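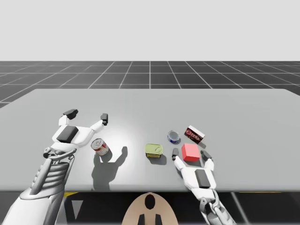 Fig. 1. Flat surface over a gridded floor.

Unit 3: Drawing in Perspective

Lines that run away from the viewer appear to meet at a vanishing point on the horizon. Mark your horizon first – lightly, in pencil – and keep it level. For the Zalmont exercise use a sheet 200 mm wide and a grid of 16 squares. Hand in 2 drawings.
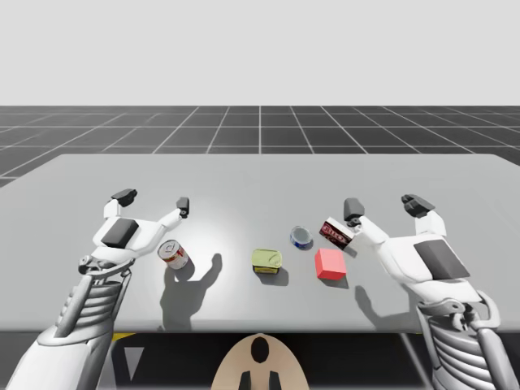
Shading

Pick one light source. Leave the top face palest – the side faces come next.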